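Bruser: a small planner and controller stack for two arms on one table

Bruser takes a grasp target from your perception code and turns it into joint commands for two arms that share a workspace. It started as a weekend rewrite of our old trajectory code and got out of hand in the best way! Release notes for the January 29, 2024 version are in CHANGES.

What is in the repo

planner/ holds the joint-space planner and the arm-to-arm collision checks
perception/ holds the stem finder and the code that picks a grasp line along it
control/ holds the impedance controller and the watchdog
tools/ holds the replay viewer, the calibration script and the log trimmer

Why flowers

We tune on artificial flowers, and I can't recommend them enough. Stems are thin, they cross each other, and a loose bunch gives the segmentation code every kind of overlap you could want. Petals also hide the stems from an overhead view, so the grasp line often has to be guessed from the few inches that do show. If your stem finder copes with a bunch lying on butcher block, it will breeze through pens and cable ties.
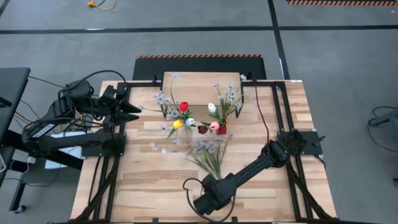 Two-arm flower setup, with the right gripper near the stems of the loose bunch.

The default config, rumodgate.yaml, is for a table like this one, with an arm on each side. Arms mounted elsewhere need their base transforms changed in that file before anything else. Please do this first — the collision checker trusts those numbers completely.

Running it

Start the control server, then the planner, then perception. The control loop runs at 90 Hz and the planner gets a fresh target at 30 Hz. In between, the controller interpolates, and the motion looks lovely on the replay viewer. Set the planner budget with max_nodes (default 2000, and 3000 is worth trying when both arms need to reach the middle of the table).

The shared zone is handled with a simple lock. One arm asks for it, the other holds at its last safe pose. I tried a cleverer scheme in December and went back to the lock, which I could debug.

Known problems

Clear vases give the depth filter trouble. Mask them by hand in masks/ for now.
Cables are not modeled. Leave slack and watch the elbows.
The stem finder sometimes returns a long leaf as a stem. The Kalniņš branch has a width test that helps a lot, and I hope to merge it soon.
Replay files made before the Clustard log format need tools/convert_log.

Patches are very welcome, especially for the depth filter. Include a replay log if you can.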